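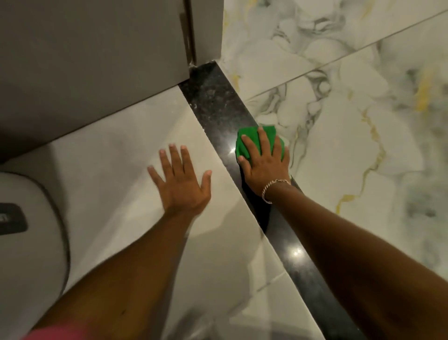 Finora Guesthouse is looking for all-round staff for the season

Finora is a family guesthouse above the fishing harbor of Kaltero. We open in spring and we close after the last walkers have left. For the coming season we search for 3 persons to join our team, from April if it is possible for you, and in any case before the summer. August is our busiest month and everybody must be present for the whole of it.

We call the job "all-round" and we mean it. In the morning you will serve breakfast and help with the check-outs. Later you prepare rooms for the new guests. Two evenings in the week you will be at the reception, where you answer the phone, give directions to the beach paths and sell the tickets for the island boat. If you are looking for a position only in the kitchen or only at the desk, this is maybe not the right place for you.

The house

The guesthouse was a school for pilots of harbor boats, and after that it stood closed for many years until the family Balaskas bought it. The rooms are on two floors. There is no elevator, so you will walk the stairs many times with linen and sometimes with suitcases. Most of our guests are walkers and couples of a certain age, and many of them return each year and will remember your name. In June we have also a group of bird watchers who take breakfast at 4:30 in the morning. We ask the staff to share these early shifts between them in a fair way.

What you will do

Breakfast service from 7 to 10, inside and on the terrace
Check-in and check-out, with payments by card and in cash
Rooms and bathrooms, including floors, bathroom cabinets and the places underneath them
Laundry of towels (the bed linen goes out to Kolev, who collects it from the back door)
Small shopping in the village, by foot or with the house bicycle 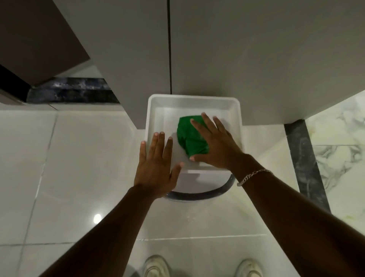
What we ask from you

You speak English well enough to have a calm conversation on the phone. A second language is welcome, and German or French is the most useful for us. You have worked before with guests or customers, it is not important where. A former nurse and a former bus driver have both been very good colleagues in this house.

You should be at least 18 years old and able to carry a full laundry basket up the stairs. You need the right to work in the country at the moment you apply, as we are too small to arrange permits. A driving license is a plus but not necessary.

We like people who say it on time when something is broken or when they made a mistake with a booking. It happens to all of us.

What we offer

A contract for the season, 38 hours per week, with two free days that follow each other. The pay is 99 per day before tax, and it is paid on the last working day of the month. Tips are put together and divided equally, also with the kitchen.

You can have a room in the staff house, at around 10 minutes walking. It costs 230 per month with heating, water and internet included. The bathroom is shared between two rooms. Pets are unfortunately not possible.

On working days you eat with us. Our cook, Nnamdi Chukwu, makes a staff lunch at 2 in the afternoon, and he can cook vegetarian without any problem if he knows it before.

After a full season you receive an end bonus of 248. Who returns for a second season can choose the staff room first.

How to apply

Write an email or a letter to Orestis Balaskas at the guesthouse. Please tell us in a few sentences what work you have done, from which date you are free and if you need the room. A photo is not needed. We would like to have the name of one person we can call about you, for example a former employer or a teacher.

We read all letters ourselves and we answer also when the answer is no. After a first talk by phone we invite you for one paid trial day. If you travel from far, you can sleep in the house the night before, and the bus from Brevari stops in front of the harbor office.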